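Flilside: simulation and perception software, progress report for June
Prepared by Agnes Laing for the programme office at Tovico

1. Position against plan

The simulation bridge and the grasp planner interface are complete. Viewpoint selection is late and will carry over into the next period. Spending is in line with the forecast and no change to the budget is requested.

2. Simulated household rooms

The controller now runs against the rendered rooms through the same message interface as the bench arms at Bolcombe, so no separate build is needed. Camera poses, joint states and gripper opening are logged on one clock. Toon Verbeke has rewritten the replay tool to step through a log at any rate and to re-run the perception stack on stored images without restarting the simulator.

Strong surface patterns were chosen on purpose. Earlier rooms had plain walls, and feature matching on them gave us little to measure.
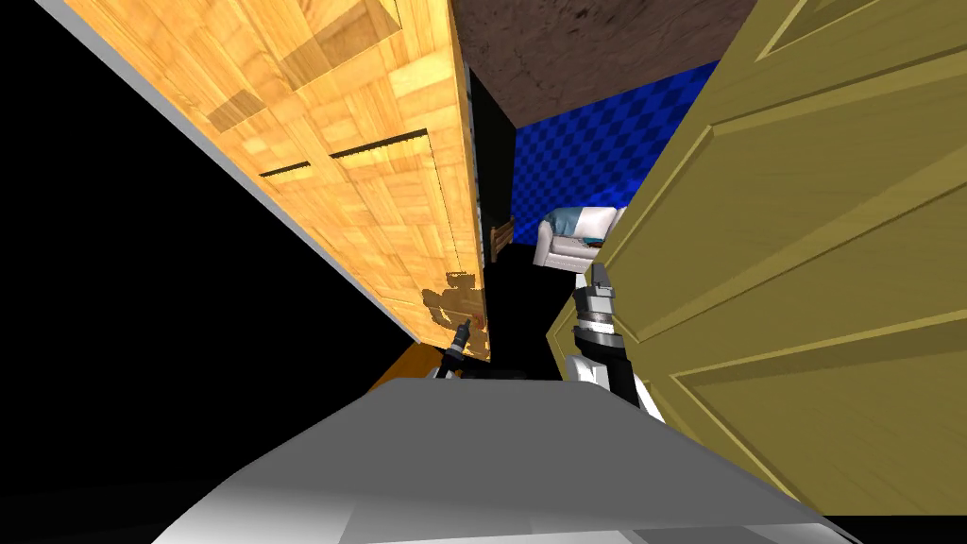 Figure 1. Body-level view with both arms, between the wardrobe and the panelled door.

Views of this kind are the hard case for the self-filter. The robot's own casing takes up a good part of the lower image, and its shadow falls on the furniture. The filter removes the casing and arms from the joint model but leaves the shadow in, and the segmentation stage then splits one wardrobe face into two regions. Struan Pringle has a shadow term in test. It will be merged once its run time has been measured on the target computer.

3. Close-range perception

Gripper-level views are processed separately. At short range the image may hold two wall surfaces and very little else, and the plane fitter has to find the corner between them from texture alone. The regular checks on the blue wall cause false matches, because one square looks much like the next. The cracked brown surface gives fewer features but more reliable ones. We now weight matches by how distinctive they are within the same image.

The regression set stands at 2000 stored views. Of the six fault classes listed in the last report, two remain open: corner loss at steep camera roll, and wrong scale when no object of known size is in view.
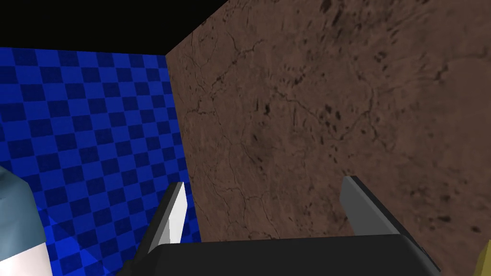 Beathag Matheson asked at the interim review whether the weighting would simply hide the false matches and leave the pose estimate overconfident. Her view was that the covariance should be reported next to each pose and checked against simulator ground truth before the planner is allowed to use it. We accept the point. The covariance output has been added to the message format, and the comparison is planned for the next period.

4. Planning and approach

The planner rejects an approach if either finger's swept volume meets a fitted plane. This is safe but too strict near large surfaces, where a small error in plane position removes every candidate. Eliseo Trujillo has replaced the fixed margin with one that depends on viewing angle. The change is behind a switch and is off by default.
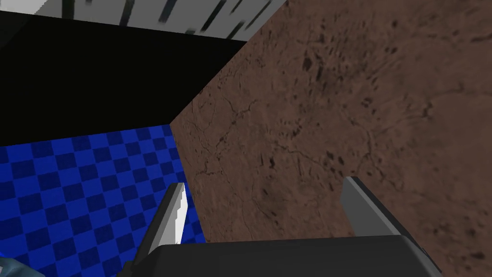

5. Work for the next period

Close the two open fault classes.
Merge the shadow term, subject to the run-time measurement.
Compare reported covariance with ground truth over the full regression set.
Deliver the viewpoint selection module to Butkienė for integration.

6. Risks

Viewpoint selection depends on the covariance work, and any slip there will move the delivery to Butkienė by the same amount. The renderer licence at Bolcombe is due for renewal and we ask Tovico to confirm who holds it.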